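About Clevham

Clevham helps small plants and kitchens plan and budget for robot arms. We don't sell the arms. Clients come to us before they ask for quotes, and we work out what the whole cell will cost, including the gripper, mounting, training and spare parts. 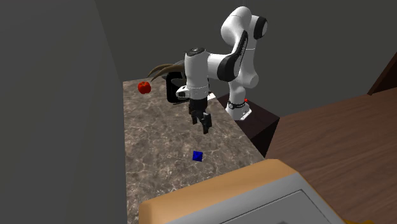 A budget plan takes roughly 13 working days. We model the job first — reach, counter space, pick points — and price it afterward. Our Botden office keeps cost records on 105 installations, 47 of them in food prep. New clients can book a planning call through either office, Botden or Vorkau.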